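Kasar Shape Blocks by Jiscombe

Plastic blocks in simple shapes, including a cube, star, heart, triangle and cylinder. The tops have a fine texture that is easy to grip – useful for sorting and stacking. Colors include blue, green and yellow.

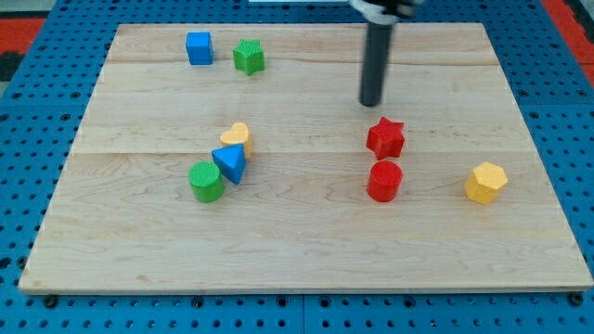

Wipe with a damp cloth and keep out of the dishwasher. Spare blocks are sold singly, so please give the shape and color when you order.

Item no. 784
Set weight: 600 g
Returns: 90 days, unused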